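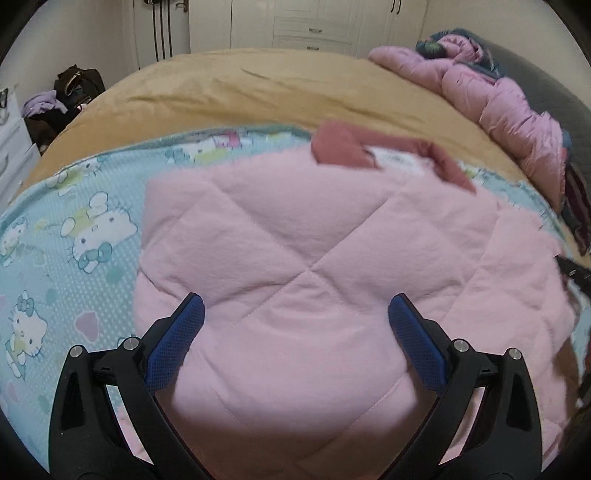

Attachment 1: bed task, pink quilted blanket, both blue pads open

Ticket: Blanket slips from pads during folding
Product: Kitaron hand gripper
Opened by: Toshiko Shimada, Luleo home services team
Status: Open, waiting for parts

Toshiko Shimada wrote:
Good morning. We use the gripper for the bed tasks, so that the folding machine at our laundry can later learn from our hands. With sheets I have no problem. With thick quilted blankets the pads close, I lift, and the blanket slips out after a short moment. It happens mostly when I take it on the flat part of a diamond. If I take it on the seam, it holds better.

I have cleaned the pads with a damp cloth and let them dry. No change.

Vodus support wrote:
Thank you for the clear report. Please tell us how many closings the counter shows, and if the two pads meet evenly when you close them on nothing.

Toshiko Shimada wrote:
The counter shows 4,000. The pads meet at the tip, but lower down I can see a thin line of light between them. My colleague Sakai has the same model and his pads close fully. I borrowed his for 2 beds and a thick blanket did not slip.

I would like to add one thing which is maybe not technical. Before, we made a bed with two hands and we talked while we worked. Now I must hold the tool, go slowly and repeat when it slips. On a bad shift I finish 3 beds where I finished 6 before. The target on our list is still the old one. My wrist is also tired in the evening. Please tell our office that the slow work comes from the pads, they believe it more when it comes from you.

Vodus support wrote:
A gap low down means that the pads are worn or the pivot screws have become loose. Please tighten the screws by a quarter turn and test again. We are sending one new pair of pads. I have written to your office about the target and put you in copy.

Toshiko Shimada wrote:
I tightened the screws. The gap is smaller but it is still there, and a thick blanket slipped again at the second try. I will take blankets only on the seam until the new pads come. Please keep the ticket open.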